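Cistach Hand-Held Gripper — Set-Up and Care Guide
Section 6: Cleaning and Checking the Fingers

6.1 When to do this work

Check the fingers every 500 grip cycles, or each Monday if the counter is not in use. Replace the finger set at 3,328 cycles regardless of how it looks. Part numbers are in the Bodwood spare parts list.

CAUTION: Disconnect the battery before touching the linkage. The fingers can close without warning while the controller is powered.

6.2 Cleaning

1. Open the fingers fully and disconnect the battery.
2. Brush lint and loose fibers out of the joints. Work from the rear joints toward the tips.
3. Wipe each finger with a dry cloth. Do not use solvent near the threaded inserts.
4. Check that every insert sits square in its recess. An insert that turns by hand means a new finger, part BD-88.
5. Move the linkage by hand through its full travel. It should not catch at any point.

NOTE: Do not oil the pivot pins. Oil holds fibers in the joint.

6.3 Grip check with soft material

1. Reconnect the battery and wait 20 seconds for the controller to start.
2. Hold the tool with the fingers pointing at the test cloth. Use a long-pile microfiber cloth with a hemmed edge.
3. Close on the middle of the cloth, away from the hem, so that the pile gathers between the fingers.
4. Lift the cloth clear of the table and hold it still.
5. Look for pile trapped in the linkage, then open the fingers and let the cloth drop.
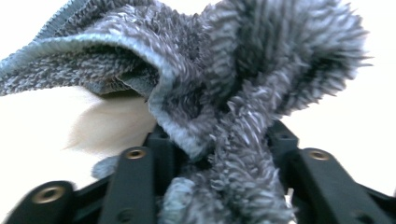
What if the cloth slips while it is being lifted?
Raise the grip force by one step and repeat the check. If it slips again at the highest step, replace the finger pads.

Strands caught in a joint must be cut, not pulled. Pulling can bend a pivot pin — a bent pin is hard to spot until the finger starts to drag.

6.4 Closing out

Enter the cycle count and the force step in the Bandetia log. Reset the counter only after a finger set has been replaced. Store the tool with the fingers open and the battery removed.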